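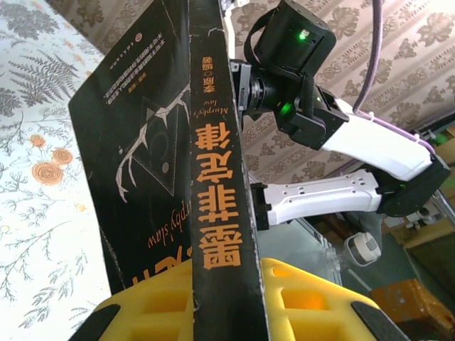
Un ejemplar en tapa dura de «Murphy's law» sobre el soporte de espuma amarilla, con un brazo de la celda Tamitz al fondo. Foto: Grirov.

NOTA DE PRENSA

Grirov completa la puesta a punto de Tamitz, su celda de dos brazos para manipular libros, y publica el cuaderno de mantenimiento

Fuentealba, 29/03/2023 – El taller de automatización Grirov ha terminado la puesta a punto de Tamitz, una celda con dos brazos robóticos pensada para coger, girar y colocar libros encuadernados sin marcarles las tapas. Con este motivo, el equipo pone a disposición de bibliotecas, archivos y centros de formación el cuaderno completo de montaje y cuidado de la máquina, escrito a pie de celda por las mismas personas que la atienden a diario.

La puesta a punto empezó en octubre, cuando los brazos pasaron del banco de pruebas a su ubicación actual, y estamos muy contentos con el resultado. Tamitz trabaja con lomos estrechos, tapas duras y ediciones en varios idiomas, y lo hace en una instalación modesta que se ajusta con herramientas de mano corrientes.

«Un libro parece una pieza facilísima hasta que lo tienes que sujetar con una pinza», explica Younes Ouali, responsable de la celda. «Las tapas ceden, el bloque de hojas se desplaza dentro de la encuadernación y el lomo tiene su propia curva. Nos lo hemos pasado en grande resolviéndolo, y hay días en que el ajuste de una sola base nos ocupa toda la mañana.»

El soporte de espuma, primera parada de cada revisión

El cuaderno dedica su primer capítulo al soporte amarillo, una pieza de espuma con huecos rectangulares recortados y tiras negras en las esquinas exteriores. Es el elemento que más se toca y el que antes acusa el uso. La rutina comienza por retirar el polvo de papel de los huecos con una brocha seca, seguir con un paño apenas humedecido y dejar que la espuma se airee antes de volver a colocar un libro. No se emplean disolventes.

Después se comprueban los cantos con el dedo. Si la espuma no recupera la forma, se cambia el soporte entero, y el recambio reposa 24 horas en la sala antes de montarse. También se repasan las tiras: una esquina levantada es suficiente para que el libro entre torcido, y en ese caso se despega la tira, se limpia el asiento y se pega una nueva.

Los recambios de espuma los corta Esanik, el taller vecino con el que Grirov comparte almacén en Fuentealba. Las plantillas de corte se incluyen en el cuaderno, con las cotas que hay que modificar para libros más gruesos.

Bases, juntas y cables

El segundo capítulo trata de la fijación de los brazos. Antes de conectar la alimentación se revisa el apriete de las bases y se mueve cada articulación a mano, despacio, de un extremo al otro de su recorrido. Cualquier roce se anota con la articulación y el sentido del giro. Solo entonces se da corriente y se mira que los pilotos verdes de las articulaciones se enciendan. Si uno queda apagado, la celda no arranca: se corta la alimentación, se revisa el conector de esa junta y se repite la prueba desde el principio.

El cableado tiene apartado propio, y con razón – fue lo que más trabajo dio durante el montaje. Los cables deben conservar holgura en toda la trayectoria del brazo. Para comprobarlo, se lleva la muñeca a sus posiciones más alejadas y se observa si algún tramo se tensa, se engancha en un eslabón o invade el espacio del libro. Las bridas se aprietan lo justo para que el cable pueda deslizarse con dos dedos.

«Al principio lo dejábamos todo tirante y precioso, como para una foto de catálogo», recuerda Liam Foley, técnico de montaje. «Luego llegaba el primer giro completo de muñeca y había que rehacerlo. Ahora dejamos bucle de sobra y la celda lo agradece. ¡Y nosotros también!»

La cámara de muñeca

Cada semana se limpia la óptica de la cámara situada en la muñeca y se repite la referencia de posición. Para ello se coloca en el soporte un libro de tapa oscura y letras en color, que ofrece un contraste muy cómodo. La orientación del texto no influye en la prueba: el ejemplar puede verse cabeza abajo sin que haya que corregir nada, porque el programa busca los bordes del lomo.

El operario apunta en la hoja la posición obtenida y la compara con la anterior. Cuando difieren más de lo admitido, se revisan por este orden los tornillos de la cámara, la muñeca y el asiento de la espuma. Recalibrar queda para el final, ya que una calibración nueva puede tapar un tornillo flojo durante semanas.

Una prueba con libros muy distintos

Para dar por cerrada la puesta a punto, el equipo pasó por la celda 200 ejemplares de formatos variados, muchos de ellos con el desgaste propio de haber sido leídos. Las incidencias se recogen en un anexo tal como se escribieron, con tachones incluidos. La mayoría de las correcciones se hicieron en el soporte y en la fuerza de cierre de la pinza.

Queda trabajo por delante. Los libros de tapa blanda muy flexible siguen fuera del alcance de Tamitz y las sobrecubiertas sueltas deben retirarse a mano. Younes Ouali y Liam Foley preparan ya un soporte de huecos más profundos, cuyas plantillas se añadirán al cuaderno cuando superen la misma prueba.

Cómo obtener el cuaderno

El cuaderno de montaje y mantenimiento de Tamitz se entrega gratuitamente a quien lo solicite a Grirov, en Fuentealba. Incluye las hojas de revisión en blanco, las plantillas de espuma y el anexo de incidencias. Los centros de formación que deseen ver una revisión completa pueden concertar visita con el taller.

Contacto para medios: Liam Foley, Grirov, Fuentealba.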